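Iltholm workroom notes: mats and white parts

The old table covering went out in March. It was hard, it slid, and anything tall and narrow at one end rocked on it. I replaced it with padded mats from Anside, black, laid edge to edge. Joints are butted and left untaped. Tape lifted at the corners on the previous covering and collected lint.

White parts are the main reason for choosing black. An outline reads clearly against a dark ground, and a small white fitting put down next to a larger one does not get lost. The drawback is dust, and the mats need a pass with the brush before every session. I use the soft Tikura one. The Noguchi brush is stiffer and goes to the floor.

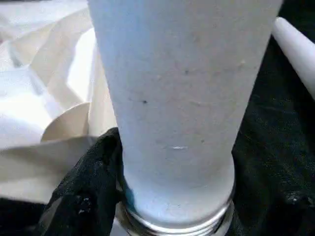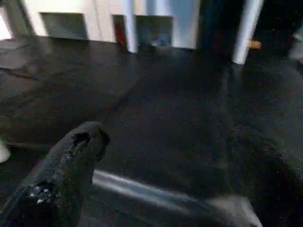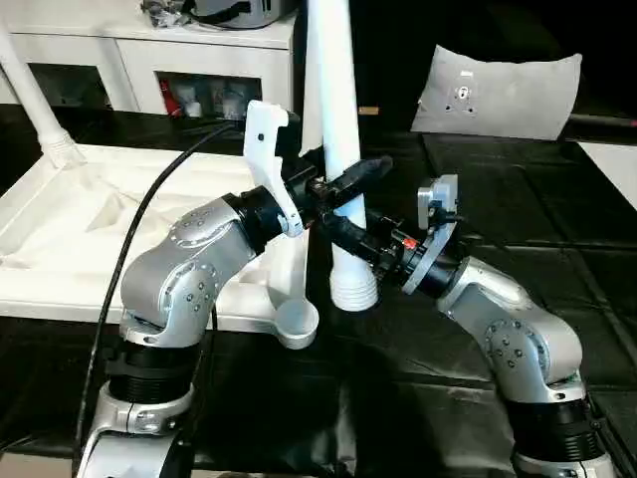 Workroom, 11/26/23. Last picture: the tall tapered piece held upright over the mats, large molded part behind.

Marks on a pale surface get checked twice, once under the ceiling light and once with a lamp from the side. A dark speck that moves under a dry cloth is dirt. A bright line that stays put gets written down and left alone. I no longer polish anything at this stage. It changes the sheen locally and the patch is more noticeable than the mark.

Threads are brushed out before assembly and started by hand. If one binds in the first 2 turns, back it off and start over.

Storage is still open. The shelf is 700 mm deep and the large molded parts use most of it. I may add a second shelf 200 mm above the first for the small pieces.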